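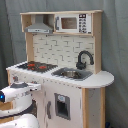

The Bravholm, done. Wood and white, with the little hood and microwave up top.

Ok quick one, kettle's on and I've got half an hour before pickup.

So the play kitchen is built. We went back and forth for weeks between this and the Kirkari, which is cheaper but the colour was all wrong for our lounge room (mint, with orange knobs, no thanks). Mum voted Kirkari. Mum doesn't have to look at it every night.

Build took most of an arvo and a bit of the evening. Six bags of screws, and two of them look exactly the same until you've put the wrong ones in the hutch. Had to take the top board off again. Read the page properly before you start - I did not.

Favourite bit is the tap. Black gooseneck, much nicer than our real one, which drips. The tiles behind it are just printed on but I like them, proper subway tile look. Didn't have to grout anything!

Less keen on how pale the wood is. Thinking about a coat of clear something before the texta gets to it. Has anyone used the Braraveck wax on kids stuff? The tin says 530 ml which seems like heaps for one little kitchen, and I don't want the whole house smelling of it.

Measure your wall first too. We had 900 mm between the bookshelf and the door and I was sweating untill it slid in.

Still to do - hooks for the tea towels, a basket for the pretend veg, and find the Boström pots that I know I put somewhere safe in December. Probaly the linen cupboard. Will check tonight.

Right, shoes, keys, go.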